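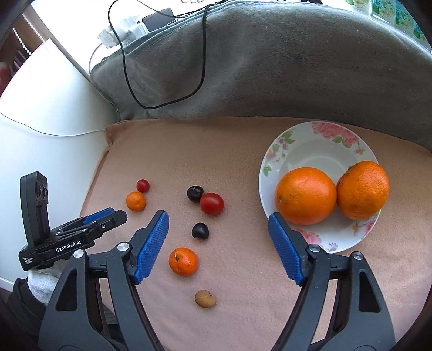

July, fruit plate task, notebook

Started 9 a.m. Task card for the day: move fruit between the blanket and the flowered plate, two hand-held grippers, one in each hand. I love this one already. It has everything the block-stacking card didn't: round things that roll, a soft surface that gives under them, and a rim to clear on the way in.

Target for this card is 100 clean demos. Got 20 before lunch that I'd be happy to train on, plus a handful I tagged "messy" and kept anyway. The running total for the Dusier set stands at 3,512 with those included.

Things I want to remember:

- Big oranges want a wide approach. Open the jaws fully, come down over the middle, close slowly. If I start closing on the way down the first finger nudges the orange and I spend the rest of the demo chasing it.
- Two oranges side by side on the plate is a great test! Lifting one without shoving its neighbor took me a good few tries. Coming in along the line where they touch is hopeless. Go across it.
- Tomatoes: softest squeeze I can manage. The bumpy blue pads hold better than I expected, so there's no need to clamp.
- The little brown one is my favorite. Small, matte, and it sinks into the fleece just enough that the fingertips have to press into the blanket to get under it. Those presses should be gold for the policy (we had nothing like them in the Masri set).
- Black ones: the tracker preview looked fine to me, but I want someone to check the shiny highlights in playback before we do a whole batch.

Pace matters more than I used to think. My first takes were human speed, with lots of little flicks of the wrist, and in replay on the Rulgate arm they looked frantic. Slowed down, paused a beat before each grasp, and the replay got so much smoother. Really fun to watch it do my pause back to me.

Left hand is still lazy. It hovers. Next block I'll start every demo with a left-hand pick so it gets its share.

To do: re-zero both grippers after the battery swap, shuffle the fruit between takes (I keep drifting into the same layout), ask Huner for the softer pads, write up the pause thing for the operator sheet.

Comments (3)

Shiny highlights look OK in playback, I went through the morning batch. One dropout on a black one, the rest track fine.

Could we get a few with the plate on the left? Everything I've trained on so far reaches right to place and the arm has picked up the habit.

+1 on the pause. Tried it on the cup card this afternoon and my replays stopped overshooting. How long are you holding, a full second?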